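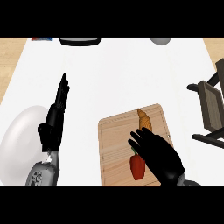
Week 5 handout: Calling a game off a monitor
Sports Broadcasting, Pramholm campus

OK, so last week we talked about the booth, the sight lines, the stat sheets, all the stuff you get when the station sends you to the gym. This week is the other job, the one most of you will get first. You're in a small room, the game is three states away, and all you have is the feed and a headset.

I called my first remote game in February, a girls' semifinal between Kneath and Bodholm, and I was terrible! I kept talking about the ball. The viewer can see the ball. What they wanted from me was the score, the foul count, and who had just checked in, and I was missing substitutions because the director had cut to the crowd (as directors do) and I had cut along with him in my head.

So, some things to hang on to.

Your eyes go to the program feed first. If you get a second monitor with the wide shot, great, put it right beside the first one and low enough that you don't have to move your head. You'll be tempted to call from the wide shot because it feels more like being there. Please don't, or you'll describe a screen on the weak side while everyone at home is looking at a close-up of the coach.

Delay. Ask the engineer what it is before you go on air, and write it down. On the Dridness link we use for class it's 2 seconds, and that's plenty to ruin a buzzer-beater if your crowd sound is coming in on a different path. Picture and crowd have to reach you together. If they don't, say so during the check and keep saying so until somebody fixes it.

Score and clock. I give them every time possession settles down, even when the graphic is up. People are in the kitchen, people are driving. A line like "Kneath by two, 48 seconds left in the third" takes no time at all.

Names! Ring the school and get the pronunciations from the school, and get them the day before. Numbers are harder to read on a feed than you think (white on yellow is awful), so learn players by shoes, hair, how they run. I make a card for each team with the starters across the top and the bench underneath, and I scribble on it all night.

When you don't know, wait. A foul gets called, you can't see who it's on, so talk about what it means for the bonus and let the official signal it. Guessing and then correcting yourself sounds much worse than a little pause.

Terms for the quiz: program feed, clean feed, IFB, talkback, natural sound, return.

For next time: pull up the practice game on the class drive and call the second quarter, alone, off one screen, no stopping the recording. It's the one where Bodholm goes into the half with 31. Then listen back and mark every spot where you told me something I could already see. Bring the marked sheet and the audio, and bring headphones, the lab pairs are falling apart.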